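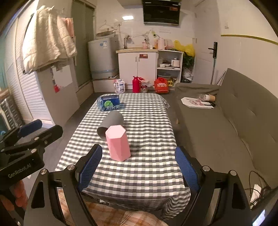
Figure 4. The Sernstead station from the seated position, with one hand-held gripper open at the near end of the table and a second at the left edge and the two cups on the cloth.

4.2 Setup and upkeep of the hand-held pair

Hand-held grippers are usually presented as the part of a manipulation study that needs no looking after. There is no arm to home, no controller to tune and no safety cell to inspect, and the methods sections of papers that use them tend to be short as a result. We wrote such a section ourselves in an earlier draft of this paper. It ran to two sentences and said that the devices were calibrated before use. On going back through our own service log we no longer think that sentence carried much information, and the present section replaces it.

The station (Figure 4) is a small rectangular table in a compact furnished room, worked from a seat at its near end. Two grippers are assigned to it. Each has two jaws driven through a pair of linkages, with a textured blue pad on the inside face of each jaw. For maintenance we treat the pads, the pivots and the opening sensor as separate items with separate records, and we call the combined routine the Husar check, after the sheet on which it was first written down. The sheet was drawn up for a bench-mounted gripper at our Drilusitz site and carried over with few changes. Whether it was ever the right sheet for a device held in the hand is one of the questions we come back to below.

Opening reference. At the start of each session the operator closes the jaws with light pressure, waits for the reading to settle, opens them fully, and waits again. The two readings are stored as the closed and open references, and every opening value in the session is scaled between them. The procedure is simple and we have little confidence in it. "Light pressure" is not a quantity. The pads are compliant, so a firm squeeze compresses them and moves the closed reference past the point where the faces first meet. An operator who squeezes hard at the start will produce a session in which the jaws never quite seem to shut. We saw this pattern repeatedly when we compared sessions by different hands, and at first put it down to differences in grasping style. It is at least as likely to be a fault in the reference.

We tried closing the jaws on a flat spacer in place of closing them on each other. This gave tighter agreement between repeated readings from the same operator. It did less for agreement between operators, which was what we had wanted from it, and the spacer was mislaid twice. We kept the spacer for the monthly check only.

Pivots. The linkages turn on round silver screws set into their tops. A pivot screw that backs out by a small amount lets the jaw rock out of its plane, and this is hard to see when the gripper is open and unloaded. It shows when the jaws close on something stiff. The Husar sheet asks the operator to hold one jaw tip between finger and thumb and try to move it sideways, then to tighten the screw if there is any play. In practice there is always some play. The sheet gave no threshold, and our operators settled on their own, with the result that one gripper was tightened far more often than the other for reasons that had more to do with who used it than with its condition.

Overtightening is the worse fault of the two. A stiff pivot raises the force needed at the handle and slows the return of the jaw, and the operator compensates without being aware of it. The opening trace then looks cautious and smooth. We would have described such traces as good demonstrations, and in an internal note we did. Only when the screws were backed off and the same operator repeated the same task did the traces become quicker and less tidy. We have since added a drop test: the gripper is held with the jaws level, opened by hand, and released, and the jaws must return without hesitating. It is a crude test. It has caught more trouble than the sideways one.

Thread locker was considered and rejected for the station. It holds the screw well, but it also hides the early signs of wear that the check is supposed to find, and it makes a short adjustment between sessions into a longer job at the bench.

Pads. The textured faces collect lint and skin oil. Our first instruction was to wipe them with alcohol after each session. Grip on smooth plastic objects seemed to improve after wiping, and the instruction stayed in place for months on the strength of that impression. When we finally compared wiped and unwiped pads on the faceted cup, lifting it by opposite sides and recording slips, we could not separate the two conditions. The comparison was small and we would not use it to argue that cleaning is useless. It does suggest that the earlier impression was owed to something else, possibly to operators gripping harder with a tool they had just serviced. 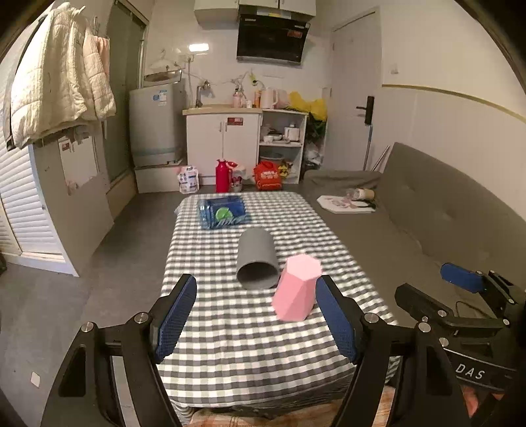
Pad alignment is a different matter, and here the evidence is better. If one pad sits at an angle to the other when the jaws are nearly closed, contact begins at an edge, and a light object turns in the grasp before it is lifted. A cup with flat sides makes this easy to notice, as it will settle onto a face or a corner depending on how the pads meet it. A round object hides the same error almost completely. We therefore check alignment on the faceted cup only, and we advise against checking it on whatever happens to be nearest.

Replacement interval. The sheet called for new pads every 5 months. We could find no basis for this figure in our own records, and the staff at Drilusitz who inherited the sheet could not supply one. Over the period reported here, some 188 sessions were logged at Sernstead, and pad changes were recorded both well before and well after the stated interval. Most of the early changes followed a visible tear at the edge of the pad. The late ones followed nothing in particular. An interval counted in months makes little sense for a device that may be used all day in one week and left in its case the next, and we have dropped it in favor of inspection.

Software record. Check results are entered in Unow, our in-house logging tool, which will not open a session until the check has been marked complete. This was meant to guarantee that the check was done. What it guarantees is that the box is ticked. During the September review we found runs of sessions in which the closed and open references were identical to the last digit, session after session, which no fresh measurement would produce. The operators had been loading the previous values and confirming them. The tool allowed it, and on a busy day it is quicker. We changed Unow to reject a repeated pair, and the identical values stopped at once. The drop test is still entered as a plain yes or no, and we have no comparable way of telling an honest entry from a hurried one.

The affected sessions were kept in the dataset and flagged. Removing them would have made the rest look cleaner than we have reason to believe it is.

Room and surface. The table is covered with a gingham cloth. Cloth is a poor datum. It shifts when a gripper is dragged across it and it can lift slightly with a pad, and a height reference taken from a covered table should be read with that in mind. We take the height reference at the start of the session and again at the end, and discard the session height when the two disagree by more than the tolerance given in Table 2. The cloth was retained for the trials because covered tables are common in homes, and a bare bench would have answered an easier question than the one we set out to ask.

Cable and display placement was left to the operator, who works sitting down and needs both hands for the grippers. We once tried fixing these positions with tape marks. The marks were followed for a short time and then ignored, and we saw no change in the data in either period. They have not been renewed.

Difference between the two units. It is tempting to treat a pair of grippers of the same type as interchangeable, and much of our early analysis did so. After the reference procedure was corrected, a difference in full opening remained between the two units, small but steady, and it survived a pad change on both. Swapping them between hands moved the difference with the unit, so it is unlikely to come from the operator. We have not found its source. The correction we apply is a fixed offset for each unit, last measured on 2nd March, and readers should understand that this is a patch over something we do not understand. If the cause is slow wear in a linkage, the offset will drift and the patch will fail without announcing itself.

We have no strong view on whether the full routine is worth its cost. The drop test and the alignment check earned their place. The opening reference is necessary, though weak in its present form. The remaining items were kept mainly so that the record would stay comparable with Drilusitz, and the value of that comparison is itself open to doubt, given that the bench-mounted gripper there never leaves its mount and is closed by a motor. The effect of the flagged sessions on the opening estimates is reported in Section 5.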